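Subject: Re: [bench-practice] Draft 8, section 5: table clearance and wrist views
Date: 2021-10-25
List: Khurana bench practice list

Hello all, and thank you to the Brildale folks for such a thorough reading of the draft. I meant to answer sooner, and then I kept rewriting my answer, so please forgive both the delay and the length. I've left the original message in below because the thread has split in two and I suspect a few of you only got one half of it.

> We read section 5 twice over here and we're still not sure what it asks of
> us. It says the operator shall "confirm the work surface is clear" before
> the start of every episode. Clear of what? Our tables are never clear in
> the sense that the floor is clear after you sweep it. There's a block or
> two, there's whatever fixture we're using, and there's always a bit of
> grit somewhere. If clear means bare, then we can't run any task that
> starts with objects on the table, and that's most of them.
>
> Second point. The draft says the check may be done "from the wrist view
> or by eye." We'd like to see "by eye" taken out. Our operators sit at a
> desk with the screen in front of them, and getting up to look at the
> table each time breaks up the session. The wrist view is what ends up in
> the record anyway, so why not let it be the whole check?
>
> Third, and smaller: can we drop the rule about writing on objects? Some
> of our blocks have pen marks on them and we would rather not buy new ones.
>
> Otherwise we like the draft and we'll vote for it. The part on speed
> limits near the table edge is much better than it was in February.

Let me take these one at a time, starting with the easy agreement.

You're right about "clear." It's a bad word and I'm the one who put it there. I was thinking of tools, cups, phones and loose cable, the kind of thing that gets set down for a second and then stays for the afternoon, and I wrote it as if everyone would know that. How about this:

> **5.2** Before each episode the operator confirms that every object within
> reach of the arm is either listed on the task sheet or fixed to the table
> as part of the cell. Anything else is removed. Dust and small specks are
> wiped away at the start of a session and need not be rechecked between
> episodes.

I went back and forth on that last sentence. Onthorpe asked for a wipe before every episode, and I do understand where they're coming from, since they work with adhesive pads and a crumb in the wrong spot ruins their whole day. But for the rest of us, with blocks and finger grippers, it seems like a lot of wiping for very little. We could put the stricter version in an annex for people with suction or adhesive tooling. I'd be glad to draft it if Onthorpe will look it over.

Now for the harder one. I'm sorry to disagree with Brildale here, because I know how much of a nuisance it is to get up from the chair (my own knees have opinions on the matter), but I would really like to keep "by eye," and if anything I'd make it stronger. A wrist view shows you the patch of table in front of the fingers and very little else. It can be a perfectly good picture, evenly lit and sharp enough, and still tell you next to nothing about what's a hand's width to one side. If the view happens to be filled with bare table, it's awfully tempting to read that as a bare table, and I've done it myself more than once.

The other trouble is at the edges. An object that comes into the view as a thin strip of color, out of focus, doesn't give you enough to say what it is or how far over it goes. Could be a fixture, could be something that belongs back on the shelf. I don't think the standard should ask an operator to guess, so I'd like a rule saying that anything only partly in view gets looked at directly, and I don't much mind how we word it.

Sundska has suggested a middle way that I rather like — a fixed overhead camera would count as "by eye" as long as it takes in the whole reach of the arm with no blind corners, and as long as its picture is on the operator's screen before the start button is live. That would let the Brildale operators stay in their seats. It wouldn't cost much, and most of the cells I've visited already have a bracket up there doing nothing. Something like:

> **5.3** The check in 5.2 is made by direct sight of the whole reach of the
> arm, or through a fixed camera that shows all of it. A wrist view alone is
> not enough. Where a wrist view shows part of an object at its border, the
> operator identifies the object by one of the first two means before
> starting.

If you can live with that, I think we're most of the way home.

As for the pen marks, I'm with you, mostly. The rule was meant for objects where a mark gives the answer away, say a sorting task where somebody has numbered the pieces in the order they go. A stray stroke on a toy block isn't that. I'd suggest we ask people to note the marks on the task sheet and say which face they're on, and leave it there. Please do keep your blocks! The one thing I'd ask is that you don't add new marks partway through a set, or if you do, that you start a new sheet. We had a set of 970 episodes here that took far too long to sort out because the sheet and the blocks had drifted apart, and all it would have needed was one line in the notes column.

A few leftovers, in no special order:

- The 400 mm figure in section 8 is the distance from the table edge to the operator's chair, and it isn't the reach of the arm. Two people have written to me about this, so the text plainly needs fixing and I'll fix it.
- "Episode" and "run" are both used in the draft. I'd like to settle on "episode" all the way through unless somebody objects.
- I haven't touched the lighting section. Shadows from the arm and from tall fixtures came up on the last call, and I think they deserve their own thread, so would someone please start one?

If the wording of 5.2 and 5.3 looks all right to you, a short "fine by me" to the list is plenty. If it doesn't, please send me a replacement sentence along with the objection, as it saves us all a round. I'm also very willing to be talked out of the border rule if anyone has a simpler way to say it — it's the clause I'm least happy with, and I've read it so many times now that I can't tell if it's clear.

Two wrist views from one cell, to go with 5.3:

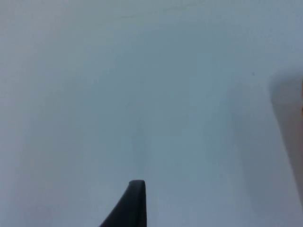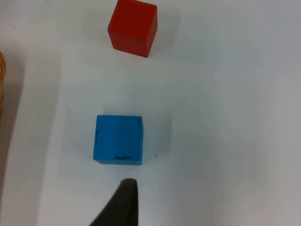
*Wrist views for clause 5.3. Each has a narrow strip of something tan at one side: far right in the first, far left in the second. The cubes are in the second only.*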